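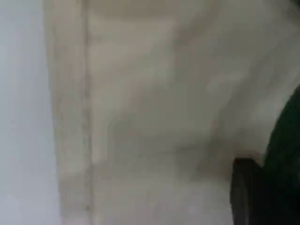 Valter Strand replied: Before you pull the core out again, check whether the defrost damper is returning all the way. Code 32 on the Hallance 400 means the board asked for the damper to move and didn't see it arrive. A dirty core won't cause that on its own. Leave the unit plugged in for now and tell me what the wall control shows at start-up.

Ticket subject: Hallance 400 heat recovery ventilator, code 32, windows wet upstairs
Status: Closed
Category: Ventilation / HRV
Site: Sturkari, house, finished basement, unit hung in the furnace room
Installed by: Skillow

Original request

The HRV has been stopping and starting since the cold weather in February. It runs on low normally for part of the morning, then goes into defrost and stays there. After that the wall control shows code 32 and the fans quit. If I unplug it and plug it back in, it runs again until the next time it tries to defrost.

The bedroom windows on the north side are wet along the bottom every morning. We didn't have this last winter. The humidifier on the furnace is off at the humidistat and the water to it is shut off as well.

Already done:
Washed both filters in the laundry sink and let them dry overnight.
Took the core out, soaked it in lukewarm water, let it drain, put it back with the arrow facing the same way as before.
Vacuumed the inside of the cabinet.
Poured water into the drain pan. It goes down.
Swapped the wall control for the spare one from the upstairs bathroom. Same code.

Skillow put the unit in and I have called them, but they are booked up with furnace work. I would like to know if this is something I can fix myself or if I am waiting for a tech.

Reply from requester

At start-up the wall control shows two dashes, then the fan symbol, then LOW. No code. I let it run and sat with it. At 9:40 a.m. it went into defrost. The supply fan slowed down, I could hear the damper motor working, and it kept working longer than I would have expected. There was a ticking sound the whole time. Then code 32 and everything stopped.

Support

The ticking is useful. The damper motor should be quiet once the flap is seated. Ticking means the gears are slipping or the flap is hitting something before it gets to the end of its travel.

Please do the following with the unit unplugged:

1. Open the front door and slide the core out.
2. Find the damper flap at the top left, behind the fresh air port.
3. Move it by hand through its whole travel. It should move with light, even resistance and the gasket should touch all the way along.
4. Look for ice, insects, loose duct tape or insulation in the port.
5. Go outside and look at the intake hood. Clear the screen if there is frost or lint on it.

Don't force the flap. If it stops partway, note where.

Reply from requester

Flap moves freely toward the closed position. Going the other way it stops short. I can feel something soft at the end, not a hard stop. It isn't ice, the cabinet has been open in a warm room since lunch.

Intake hood outside had a mat of lint and frost on the screen. The dryer vent is on the same wall, 2 metres from it. I brushed it clean. I should have looked at that before I took the inside apart.

Put it back together and ran it. Airflow at the bedroom registers is better, I can feel it with my hand now. Still went to code 32 on the next defrost.

Support

Good, the screen explains the weak airflow and probably a lot of the wet windows. With the intake blocked the unit was exhausting more than it brought in, and the incoming air was moving slowly through a cold core. That part will improve over the next few days.

The code is a separate fault. Something soft at the end of travel is usually the flexible duct liner. If the flex was pushed too far onto the collar when it was connected, the inner liner can fold into the port. It works until the liner relaxes and sags into the path of the flap. Can you get at the clamp on the fresh air duct?

Reply from requester

Yes, but there's foil tape over it and the vapour barrier is sealed to the collar. I don't want to tear that and end up with condensation dripping on the furnace. What do I need to have on hand to redo it properly?

Support

You need foil tape (not cloth duct tape), a new nylon tie or gear clamp for the duct diameter, and a utility knife. Cut the tape around the collar only. Fold the outer jacket back on itself like a sleeve and leave the insulation alone. Undo the inner clamp, pull the liner back off the collar, trim any ragged end square, then slide it on only as far as the bead and clamp it behind the bead. Bring the insulation up tight to the cabinet, pull the jacket over it, and tape the jacket to the outer ring of the collar with no gaps. A gap there will drip in cold weather.

Do this on a mild day if you can. The duct will be full of outside air as soon as you open it.

Reply from requester

Picked up the tape and a clamp at Pawlak. They only had the gear clamp in the next size up but it tightens down far enough.

Opened the collar this afternoon. The liner was shoved well past the collar and a flap of it was hanging inside the port. There was a shiny worn patch on it from the damper edge. Trimmed it, put it back the way you described, taped it. The damper now moves all the way by hand in both directions.

Ran it. It went into defrost at 4:15 p.m., came out of it by itself and went back to LOW. No ticking. No code.

One more question. The manual gives two defrost settings and mine is on the longer one. Did Skillow set it that way or does it come like that? Should I change it?

Support

It ships on the standard setting, so someone changed it. The longer setting is meant for places that stay very cold for weeks. In Sturkari standard is normally enough. To change it, unplug the unit, open the control box on the side and move the jumper from the right pair of pins to the left pair. The diagram is on the inside of the cover. If you start seeing frost on the core, move it back.

Please also check the balance. With the intake screen blocked, someone may have adjusted the dampers on the exhaust side to quiet the unit down, and that setting would be wrong now. Skillow should have written the balancing figures on the sticker inside the door. If the sticker is blank, ask them to balance it at the next service. It needs a flow gauge and isn't something to set by ear.

Reply from requester

Sticker is blank. I've sent Skillow a message asking for a balance and told them about the liner. Jumper moved to standard.

Support

I'll leave this open for a bit. Write down any codes with the time they show up, and keep the indoor humidity low enough that the windows stay clear in the morning. On the coldest nights that may mean drier than feels comfortable.

Reply from requester

No codes in 11 days. It has gone through a cold snap in that time and defrosted normally. Windows are dry except for a thin line at the bottom of the one behind the heavy curtains, and that clears if the curtains are left open a bit overnight. Intake screen had a little lint on it again, which I brushed off.

Skillow came by and balanced it. The exhaust damper was more than half closed. They opened it and filled in the sticker. They also suggested moving the dryer vent around the corner in the spring and are going to quote it.

Resolution notes

Fault 1: low supply airflow and window condensation. Intake screen blocked with dryer lint and frost. Cleaned. Check monthly until the dryer vent is moved.

Fault 2: code 32 during defrost. Inner liner of fresh air flex duct obstructing the damper. Liner trimmed and reclamped, vapour jacket resealed with foil tape. Damper motor not replaced. If ticking returns, order the motor and linkage together, as the gears may have worn while it was slipping.

Other: defrost jumper moved to standard. Unit balanced by installer. Wall control is fine and the spare has gone back upstairs.

Closed by Valter Strand. Reply to this ticket to reopen it.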